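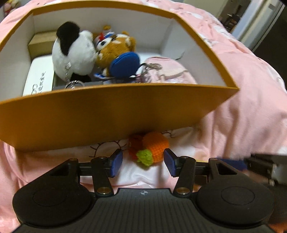 FOR IMMEDIATE RELEASE

Plorkmont Review Questions "Any Home, Any Object" Claim for Ene Hand-Held Gripper Kit

JALMONT, Mar 15, 2026 -- Plorkmont, an independent review service for buyers of robot equipment, today released its full report on the Ene kit, a hand-held two-finger gripper sold by Lillinier for recording household tasks. The report finds a solid, easy-to-hold tool wrapped in claims that the review team could not support. Plorkmont does not recommend the kit at its current price for first-time buyers, and gives a limited recommendation to labs that already have their own software for sorting and checking recordings.

Lillinier sells the kit at $928 per gripper. The price covers the body, the camera mount, one set of blue rubber finger pads and a year of access to an online upload service. The camera itself is extra, a fact that appears on the third page of the order form. Buyers who want to record two-handed tasks need two of everything, including two upload accounts.

The company's sales material says the Ene lets "anyone collect robot-ready data in any home, with any object, from day one." Plorkmont tested that sentence piece by piece.

For the "any home" part, testers worked on beds, rugs, kitchen counters and one badly lit stairway. Flat, hard surfaces gave little trouble. Bedding was harder. The wide body of the gripper needs room underneath, and on a soft mattress the person holding it tends to press down to get the fingers low enough. The surface then sinks, and whatever is on it rolls toward the tool. A robot arm carrying the same fingers would not press in the same way, and Lillinier offers no advice on the subject beyond "use natural motion."

For the "any object" part, the team chose small soft goods, a category the sales material mentions often and shows rarely. The set included keychain plush toys with metal rings and a crocheted orange fruit with a green leaf cap. Testers moved items like these in and out of open cardboard boxes, since sorting small goods is the first use listed in the Lillinier catalog.

The crocheted fruit was one of the better performers. It is light, it gives a little under the pads, and its knitted surface offers something for the rubber to hold. Plush toys packed close together were another matter. The fingers are wide enough that taking hold of one toy often meant pinching part of the next, and key rings caught on neighboring toys during the lift. Testers learned to work around this by nudging a toy to the side of the box first. That is a sensible habit for a person. Whether it is a habit a buyer wants a robot to learn is a question the manual leaves alone.

The tall sides of a box caused a further problem. With the gripper held low beside the box, its wall took up much of the camera's view. With the gripper tipped over the rim, the view improved and the wrist angle got worse. Plorkmont found no single way of holding the tool that suited both jobs, and testers ended up with sore forearms from switching between them.

The phrase "from day one" fared worst. Over the test period the team made 3,036 recordings and sent all of them through the upload service. Around 23 percent came back marked as unusable, most often with the note "tracking lost." No further detail was given. Repeating the same motion at the same table sometimes passed and sometimes failed, and support staff at Lillinier replied to a written request for the rejection rules by sending a link to the sales page.

"We have no quarrel with the hardware," the Plorkmont review team said in its report. "The linkage is stiff, the pads grip well and the thing survives being dropped on a carpet. Our quarrel is with paying for a service that throws away work and won't say why."

The report also looks at wear. One set of finger pads was used for the whole test and showed light polishing at the tips, with no tears. The pivot screws held. The trigger developed a slight rattle, and two testers disliked it enough to put tape on it. Lillinier rates the pads for 50 hours of use, a number Plorkmont considers cautious, and perhaps convenient for a company that sells replacement pads only in pairs of pairs.

Plorkmont did not test whether recordings made with the Ene kit can train a working robot. Lillinier says they can, and cites results on a folding task that it published in December. Those results cover one type of towel on one table. The company has not released the recordings behind them, and the review team was told they are "being prepared." Until they are available, Plorkmont advises buyers to treat the claim as advertising.

Buyers still considering the kit are advised to:

Ask for the rejection rules in writing before paying for the upload service.

Record a short trial with their own objects, soft ones included, and insist on seeing which recordings are kept.

Check the full cost with cameras and a second gripper.

Lillinier received the findings before release and was invited to respond. Its reply, printed in full in the report, says that an update to the upload service is planned and that the review "reflects early use." The kit has been on general sale for over a year. Plorkmont will retest the service if the update arrives, using the same boxes and the same objects.

About Plorkmont

Plorkmont is based in Jalmont and publishes reviews of grippers, arms and recording kits for small labs and workshops. It buys its test units at retail price, accepts no advertising from makers of the products it covers, and returned nothing to Lillinier after this review -- the Ene kit stays in the test room for the planned retest.

The full report is available to subscribers on the Plorkmont website. Press copies can be requested through the contact form.

###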